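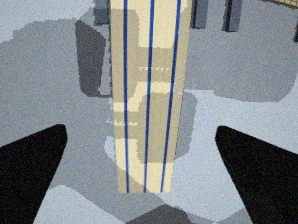

Striped wallpaper in a narrow hallway: hang it or leave it?

Home and Garden > Decorating > Walls
Page 1 of 1

trekero_road
Posted 1 September 2020

We have a hallway that is long, thin and dark, and I want to paper one side of it. My wife likes a cream and beige background with thin dark blue vertical stripes. I like it too but I am worried about two things. First, the walls are not straight. The house is old and the corner by the stairs leans out towards the top. Second, I have only ever hung plain lining paper.

Has anyone put a stripe on a wall that isn't true? Does it show as badly as people say? The roll we want is £40 and I'd need 3, so I don't want to get it wrong.

Mottle
Yes, it shows. I did our landing in a stripe and the last one before the corner is wide at the top and runs into the corner at the bottom. I see it every time I go up to bed. My husband says he can't see it. If I did it again I'd have a small leaf pattern and be done with it.

Bredisgate
Disagree with the above. It shows if you start in the wrong place. Everyone starts at the corner because it feels natural, and then the first drop follows the corner instead of the plumb line. Start on the longest clear bit of wall, drop a line, hang the first length to that, and work out both ways. Whatever is left over at the corners is a cut piece and the eye goes past it.

Also trim so that the stripe nearest the corner is as far from it as you can manage. A line running close to an edge is what gives the lean away. With a hand's width of plain background next to the corner you won't notice much.

Mottle
I did use a plumb line. The corner was still out. You can't hide a wall that's out by the width of two stripes.

Bredisgate
Then it wanted a skim first, or paint on that wall. I'm not saying every wall will take it.

Khasawneh
A few practical points from somebody who did this for a living until February.

Check the batch number on every roll before you open any of them. Beige backgrounds vary more than you'd expect and a mottled one is worse, as you don't spot it until it's up and the light comes in from the side. My last job in a stripe, the customer had bought two rolls marked 2508 and one from another batch. The odd one was pinker. Shop swapped it but we lost a day.

Paste the wall, not the paper, if the roll allows it. Pasted paper stretches, and thin stripes stretch with it. If one drop soaks longer than the next, the gaps won't match at the join.

Don't press hard with the seam roller. It leaves a shine.

Oh, and look at where the join falls. On some stripes it is through the middle of a line, and on others it's in the background. The second kind is far easier.

trekero_road
Thanks all. I've had a look at the sample and the join is in the background, so that's something. I put a level against the bad corner this morning and it is out by 14 mm from top to bottom. Is that a lot?

Khasawneh
Over a full height ceiling, it's not unusual for an old house. With a wide gap between stripes I'd hang it. With a narrow gap I wouldn't.

Mottle
14 mm is more than ours.

Helju Stankevičius
Has anybody asked about the light? You said it's dark. Vertical lines make a narrow hall look taller but they don't make it any wider, and ours felt like a lift shaft. We took it down after one winter and painted the lot off-white. I know that isn't what you asked. I would at least pin up the sample for a week and look at it in the evening with the lamp on.

If you do go ahead, do the end wall instead of the long side. It's less paper, fewer joins, and you see it straight on from the front door.

Bredisgate
End wall is a good idea. You'd save a roll or two as well.

trekero_road
The end wall has the meter cupboard in it, so there would be a lot of cutting. But I'll measure it. My wife says she'd be happy with either as long as I stop talking about it.

Illier
Coming at this from the other side, we have stripes in the hall, hung by my dad, who is no expert, in a house with no straight walls at all. One drop tilts in towards its neighbour near the skirting. We put a coat rack in front of it. Been up for years and I still like it.

Mottle
You've got a coat rack in front of it though.

Illier
We needed a coat rack.

trekero_road
Measured the end wall and it's nearly true. Going to order one roll and try that first. I'll leave the long side painted for now.

Khasawneh
Order both rolls together if you think you might do the side later. You won't get the same batch next year.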